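Illham Early Learning Centers
Progress Report to the Aster Fund
Play Floors and Letter Blocks Project
August 17, 2026

Summary

This report covers the period from the release of the second grant payment in June to the date above. Work at the Tadport center is complete. Work at the Ametepe center is under way and is expected to finish within the approved grant period. Spending to date stands at $2,610, and no change to the total award is requested.

Purpose of the grant

The Fund's award supports the replacement of worn carpet in the floor play areas of both centers with cushioned, washable matting, together with the purchase of small letter blocks for early reading activities. The original application noted that the carpet at Tadport could no longer be cleaned to an acceptable standard and that staff had stopped using part of the room for floor work.

Flooring

Interlocking foam tiles were chosen over a single rolled mat. Individual tiles can be lifted, washed and replaced, and the layout can be changed when furniture is moved. A total of 40 tiles has been laid at Tadport. The fitting was carried out by center staff outside opening hours, and the amount set aside for outside labor was not needed. We ask the Fund's permission to move that amount, $300, to the purchase of spare tiles and storage bins.

Staff report that the tiles stay joined during normal use. The straight edging strips supplied with the order did not fit our tiles and have been returned to the supplier for credit. Until replacements arrive, the outer border of the mat keeps its toothed edge. The edge is checked each morning as part of the opening routine.

Letter blocks

The blocks are small cubes in several colors, with white borders and white lettering. They are used on the mat for matching and naming letters and for simple stacking. The bold lettering was an important factor in the selection, as the previous set had faded and several letters were hard to tell apart. The blue of the foam also gives a plain background, and staff find that the blocks are easy to locate when the area is cleared at the end of a session.

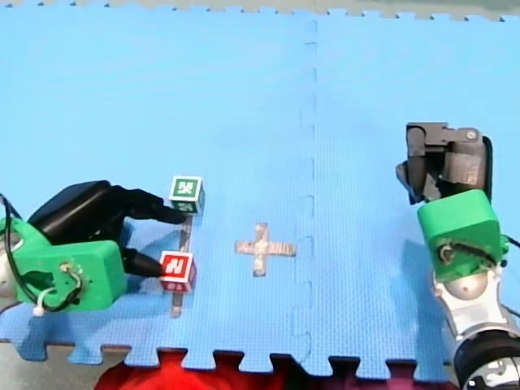 Ametepe center

Delivery of the Ametepe tiles was delayed by a shortage of stock in the chosen color. The supplier offered a mixed shipment at a small discount. We declined the offer so that spare tiles could be shared between the two centers. The old carpet has been removed and the floor beneath has been cleaned and sealed. A full set of 43 letter blocks is already on site and is being used at tables until the matting is in place.

Matters for the Fund's attention

Approval is requested for the transfer described under Flooring. We also ask whether the Fund wishes to receive the supplier's cleaning instructions and the safety data sheet for the tiles with the final report. Copies are held at the Tadport office.

Next steps

Lay the matting at Ametepe once delivery is confirmed.
Fit edging strips at both centers.
Add tile washing to the written cleaning schedule.
Submit the final report and receipts by the date set in the grant agreement.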